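Talgate 2 patch: raid checkpoints and matchmaking

irow_18
Patch is up on my end. Notes say checkpoints in the Macaraeg raid now save per character and not per account. I lost my hunter's spot at the third boss but the other two characters kept theirs. Anyone else?

dbanez
Same. You have to load in once on each character before reset or it wipes. It's in the known issues, near the bottom.

MitsukoM
I don't think that's a bug. They said last season they wanted to stop people from parking alts at the final boss.

irow_18
They said that about the weekly, not the raid. Different system.

Posting from the couch, been busy all day. 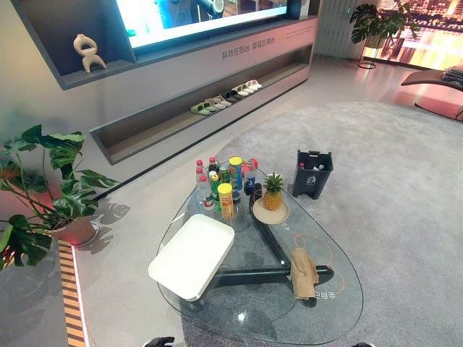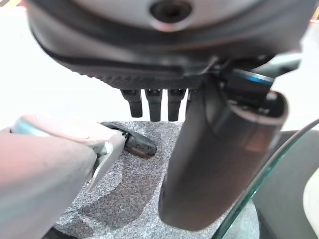

Back to the raid. My power is 1319 and I'm still getting matched with people at 1243 who can't get past the opening door. Did they drop the minimum?

dbanez
Yes, it's lower on normal. Hard mode is the same as before.

MitsukoM
I like the lower minimum. My clan has six people who couldn't get in before.

stelteck
It's fine for clans. For matchmaking it's bad. I had two groups fall apart last night before the first chest.

irow_18
Then give us a filter. I'd wait longer for a group if it meant finishing.

MitsukoM
A filter just means new players never get picked.

dbanez
Ticket's in for the checkpoint thing. I'll post if they answer.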